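Mug 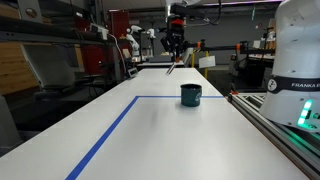 Written by Þröstur Hedegaard · Kitchen and Table section · last changed in August

A mug is a drinking cup with straight or slightly rounded sides, used mainly for hot drinks such as coffee, tea and cocoa. It is usually bigger and heavier than a teacup, and it is used without a saucer. Most mugs have one handle on the side.

Form

The common mug is a cylinder. The wall is thick compared with a teacup, and this keeps the drink warm for a longer time. The rim is often a little rounded, as on the dark teal mug shown with this article, so that it is comfortable for the lip. The bottom normally has a foot ring, a narrow raised circle on which the mug stands. In many glazed mugs the foot ring is left without glaze, and it can scratch a soft table.

Materials

Stoneware and porcelain are the most usual materials. Enameled steel is lighter and does not break when it falls, but the enamel can chip and the rim becomes hot. Glass and plastic mugs are also sold.

Color and decoration

A mug can be colored with the glaze or painted. Printed designs are put on in two main ways. In the first, the print is fired together with the glaze and lasts for many years. In the second, it lies on top of the surface and becomes pale with washing. The teal mug carries a printed design on one side, lighter than the body and faded.

Among collectors, the Gelden mugs with a sailing ship are well known. They were made in a series of 1,000 pieces and sold in boxes of six. The later Oshima series has a simpler print and no box.

Storage

Mugs are kept on a shelf, on hooks or on a mug tree. Stacking is possible only when the foot of one mug fits in the opening of the next. More than three in a stack is not advised.

See also: Teacup, Beaker, Saucer, Glaze

Contact the editors | © Indell Household Encyclopedia | Back to top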